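Cloltent Strike & Picket Kit
Shop > Job Action Supplies > Kits
Item 22-200

Union printed, union packed, and heavier than it looks in the catalog.

The Cloltent Kit is for locals that have taken the vote and have just remembered that somebody needs to bring the signs. It ships in two cartons. One person can lift either carton, though most locals will send four and let three of them supervise.

What's in the kit
30 double-sided signs, corrugated plastic, blank or printed
30 sign handles, cardboard tube, rounded ends
22 safety vests, high-visibility, mixed sizes
200 leaflets, printed one side, your text
One sign-in binder with shift sheets
One bullhorn (batteries included, after several years of letters)
Two rain covers for the sign-in table

Why cardboard handles? Many towns have rules about what a picket sign can be mounted on, and lumber is usually the first thing on the list. The tubes hold up to a normal day of walking. They don't hold up to being leaned on during a long speech, so plan your speakers accordingly.

Printing
Send us your wording and we'll set it in block letters that can be read from a moving truck. Keep it under six words. We have printed signs with 20 words on them, at the customer's insistence, and we're told drivers found them very thorough. "On Strike" plus the local number remains our best seller. We print what you send, so please have a second person check the spelling of the employer's name. They will never let you forget it otherwise.

If your contract settles before we ship, call us and we'll hold the order with no restocking fee. Settled-contract orders are our favorite kind of lost sale. Printed signs can't be returned, but blanks can, unopened, within 30 days.

The vests
Cut wide enough to go over a winter coat. The back panel takes a local's logo up to the size of a dinner plate. Vests come in M through 3XL. We stopped carrying Small after a decade of getting them all back.

The binder
Shift sheets have columns for name, badge or book number, time in, time out and duties. There is a line at the bottom for the picket captain's signature, and a larger box marked Notes that will be used for the lunch order. Strike pay depends on these pages. Keep them in the binder and keep the binder out of the rain.

What customers say
"Vests were good. Bullhorn was louder than our business agent, and he took it personally." Tekle Alemayehu, picket captain

"Ordered on Tuesday's vote count"? We leave that sort of copy to our competitors. İlker Güneş, who orders for his local every three years, wrote only: "Same as last time." We sent the same as last time.

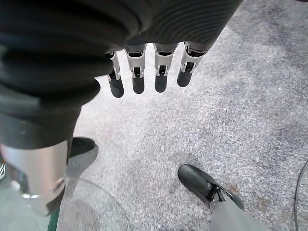

Black and silver-gray hand over speckled carpet.

Goes well with
Uresus Folding Table, steel legs, seats the sign-in crew and one box of donuts
Jiang Canopy, four posts, sandbags sold separately and badly needed
Cerby Hand Warmers, carton of 200

Ordering
Locals in good standing may order on account. Everyone else pays by check or card. Rush printing is available, and the surcharge is waived if your strike deadline falls within the week. Send a copy of the strike notice with the order form.

Prices and contents current as of 09/05/2025.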